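搬到威尔士的第三年，我终于开始学威尔士语了

先说结论：我现在能用威尔士语点咖啡、问厕所在哪儿、抱怨下雨，别的基本不行。但我还是很高兴，高兴到想写一篇。

起因很小。去年冬天我在镇上的面包店排队，前面的老太太跟店员聊得热火朝天，轮到我的时候两个人同时切成英语，声音都低了半格，特别客气。我拎着面包走回家，一路上心里怪怪的。住了快三年，房东、邻居、修锅炉的师傅，人人都对我很好，可我每次一开口，大家就得换一套语言来迁就我。我妈在电话里说，那你去学啊，你不是挺闲的吗。（谢谢妈。）

于是一月份我报了图书馆楼上的初级班。老师叫Mared Rosser，嗓门很大，第一节课全程不说英语，从进门到下课，一句都没有。我当时真的慌了，手心全是汗，她指着自己说一句，指着我，我就像鹦鹉一样跟着学。四十多岁的人了，脸红得像小学生！但是走出教室的时候，那几句话就长在脑子里了，到家洗碗还在念，念到我家那位把电视声音调大。

同桌是Lucyna Czarnecka，波兰人，在镇上住得比我久得多，孩子上的是威尔士语小学。她来上课的理由特别实际：两个孩子在饭桌上用威尔士语说悄悄话，她怀疑是在讲她坏话。学到第四周她听懂了，果然是。

说说这门语言本身吧。很多人第一反应是“怎么没有元音”，其实有的，w和y都能当元音用，所以cwm这种看着像打错字的词，念起来就是“库姆”，山谷的意思，一点都不难。难的是ll。舌头放在发l的位置，然后从两边吹气，听起来像一只不太高兴的猫。我在车里练，等红灯的时候练，有一次旁边车道的人看了我好久。Mared说别用力，越用力越像吐口水，要轻轻地漏气。我大概练了一个月，某天早上刷完牙突然就会了，站在镜子前面连着说了好多遍Llanelli，那个我从来没去过的地方。

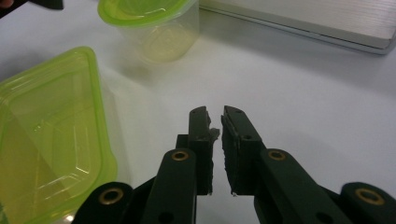

然后就是变音。我愿意为变音单独哭一场。中文母语的人学欧洲语言，通常被词尾折磨，我学法语的时候就是，好歹查字典的时候开头是对的嘛。威尔士语偏不，它改词头。猫是cath，“他的猫”是ei gath，“她的猫”是ei chath，“我的猫”是fy nghath。四个长相完全不同的词，一只猫！我第一次查gath，翻遍了g字头也找不到，还以为是书印错了。

Mared的建议是先别管，错就错，谁都听得懂。班上有位Gwenllian Lougher，爷爷奶奶都说威尔士语，到她爸那一辈断掉了，她退休以后才回来学。她说小时候听奶奶讲话，变音就像水流过石头，从来没觉得那是语法。我听了很羡慕。后来想想，我外婆讲宁波话我也是这么听的，听得懂，讲不出，真要我解释为什么这个字在这里要那样读，我也说不上来。那天晚上我给表姐发语音，让她教我几句宁波话，她回了一长串笑声，然后教了我一句骂人的。

说到方法，给想学的朋友一点不成熟的经验。手机软件可以用，我自己每天早上刷三十分钟，冲着不断签的记录也会爬起来。但是它教的句子很奇怪，我学会说的第一个完整句子是关于防风草的，到现在一次也没用上。单词卡我做了710张，自己手写的，正面威尔士语背面中文，做的时候特别有成就感，做完就放在鞋盒里很少翻。真正有用的反而是广播。我做饭的时候开着威尔士语电台，一开始是一片嗡嗡声，慢慢地会冒出来几个词，今天、明天、雨、很多雨。天气预报是初学者的好朋友，词就那么几个，天天重复，而且这边的天气也确实没什么新意。

还有一个办法是找人说。图书馆每个星期六上午有个聊天角，茶和饼干免费，规矩是进门以后尽量讲威尔士语。主持的Mabli Howells讲话慢，会等你。我第一次去准备了一整页的自我介绍，写了我从哪里来、做什么工作、喜欢吃什么。结果坐下来，对面的大叔问我的第一个问题是：你觉得路口新修的那个环岛怎么样？我一个字都没准备环岛。最后我说“不好”，他非常激动，拍着桌子表示同意，然后讲了好久，我听懂了“车”“愚蠢”和“我太太”。这是我在威尔士语世界里交到的第一个朋友，靠的是对环岛的共同不满。

也有灰心的时候。二月有一阵子我工作很忙，落了两节课，回去发现大家已经在讲过去时了，我连“我是”都还要想一想。课间我跟Lucyna说我不想来了，她剥着橘子，说她刚来英国那年，每天回家都头疼，看儿童节目看到哭，也就那么过来了。然后她把橘子分了我一半。我下个星期还是去了，过去时也没有我想的那么可怕，动词变化比法语规矩多了，法语你听见没有。

上个星期我又去了那家面包店。在门口深呼吸，心里默念了好几遍，轮到我的时候说了“早上好，请给我一个小的白面包”。店员抬头看我，愣了一下，然后笑了，用威尔士语回了我一大串，速度飞快，我一个词都没抓住。我点头，说谢谢，付钱。

回家打开袋子，是两个葡萄干面包。挺好吃的，下次还这么买。

如果有在威尔士的朋友也在学，欢迎留言，南部北部都行（我知道你们“牛奶”说得不一样，我们班学的是llaeth，别来吵架）。另外有没有人知道适合初学者看的小说？Mabli推荐了一本侦探的，我看到第四页，人还没死，我已经查了一晚上字典了。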